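Progress report to the Pluletico Fund for Literary Translation
Project: Collected stories of Matoušek in English
Publisher: Cokerora Press, Prasden
Date: 26 Jul 2023

Work done since the March report

The draft translation of the first two books of stories is finished. The third book, which is the longest, is translated up to the story "The Ferryman's Receipt". In March I wrote that I would finish it before summer. I was too optimistic. The late stories are full of dialect from the river villages, and for many words I found no help in dictionaries. I now keep a glossary, and it has 202 entries. I think we should print a short part of it at the end of the book, but the editor prefers notes on the page, and we have not decided.

The editor at Cokerora has returned comments on 20 stories. Most are small matters of rhythm and commas. Two stories need more serious work. In "Winter Accounts" the narrator changes from "I" to "we" in the middle of a paragraph, and my draft made this look like a mistake. I have written the passage again, and I am still not content with it.

Rights and text

The author's family has signed the permission for all three books. We follow the second edition, with one exception — the story "Lime", where the second edition lost a full page and we return to the first.

Public events

We held one reading in Prasden, in the hall of the town library. I read two stories in English and a local actor read the same pages in the original. The discussion after was longer than the reading, mostly about the endings, which some listeners found too sudden.

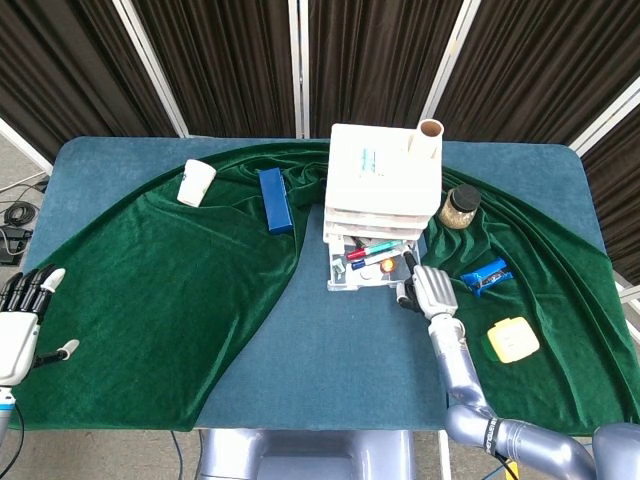 Table with green velvet cloth and folding divider.

Budget

Of the grant, 1426 euros is spent, on editing and on the permission fee. The second payment to the editor, 3000 euros, is due when the full manuscript is delivered. I do not ask for more money, only for a later date.

Next steps

I ask the Fund to move the delivery of the manuscript by two months. The introduction is not started. Corrected pages of the first book are attached to this report — please note that the page numbers will still change.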